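Ticket 546 — gripper approach height, sim cell
Status: open, waiting on Geum-ok Ra

Thursday, 3:40 pm. Leopold here. Re-ran the pick check agianst the Plutico cell rules. Rule 8 says fingers pause over the item before closing — no straight plunge. Old script skipped the pause whenever the box was moved. Added it back, colour tags in the log untouched.
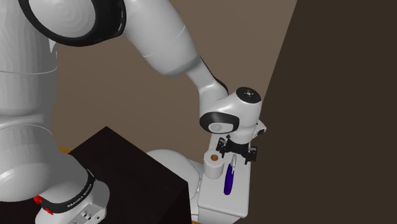 Issue 12

Fingers over the slim blue item, white cylinder next to it on the same block. Tight. Rule wants clearance to neighbours written down before any close command and I can't find where Myung logged it. Nearly 186 lines of output, no clearance value.

Geum-ok — can you check the Fasetel template? Might be an old one. Don't sign off the run til the value's in.

Also need the keep-out zone for the dark box confirmed. Speed cap stays on meanwhile.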